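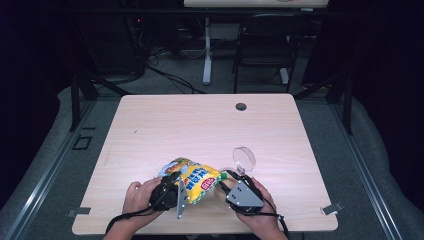
De : Mekdes Bogale
À : liste coproprietaires-tandstead
Objet : Re: Local à vélos, badges et clés

Bonjour à tous,

Je réponds à Berhanu point par point, son message est repris plus bas.

Pour les badges, le syndic m'a confirmé que les anciens cesseront de fonctionner fin août. Les nouveaux sont à retirer à la loge entre 17 h et 19 h, contre signature. Un badge par lot est compris dans les charges. Tout badge supplémentaire est facturé 9 euros, à régler par chèque à l'ordre de la copropriété. Ceux qui louent leur appartement doivent prévenir leur locataire eux-mêmes, la loge n'a pas leurs coordonnées.

Pour la porte côté rue Weldu, le ferme-porte est en commande chez Costine. Le devis accepté est de 136 euros, pose comprise. En attendant, merci de tirer la porte derrière vous, elle ne se referme pas seule.

Pour les vélos sans étiquette, je suis d'accord avec Berhanu, mais le délai me paraît court en période de vacances. Je propose cinq semaines à partir de l'affichage dans le hall. Passé ce délai, ils seraient descendus à la cave et gardés jusqu'à l'assemblée générale, qui décidera de la suite.

Les remorques et les poussettes restent admises le long du mur du fond. Les pneus et les cartons, non. Il y a encore une pile de cartons Stenden devant le compteur d'eau, et le releveur doit pouvoir y accéder.

Chaltu Chala garde la liste des emplacements. Si vous changez de vélo ou si vous rendez votre place, écrivez-lui directement sans passer par la liste.

Mekdes Bogale
bâtiment B

Berhanu Adugna a écrit :
> Bonsoir,
> Je suis passé au local tout à l'heure et la porte côté rue
> était encore ouverte. Où en est la réparation ?
> Par ailleurs, cinq vélos n'ont toujours pas d'étiquette, dont
> un sans roue avant. Peut-on fixer une date pour les enlever ?
> Je suggère quinze jours.
> Enfin, mon badge marche une fois sur deux. Faut-il attendre
> les nouveaux ou le faire reprogrammer ?
> Merci,
> Berhanu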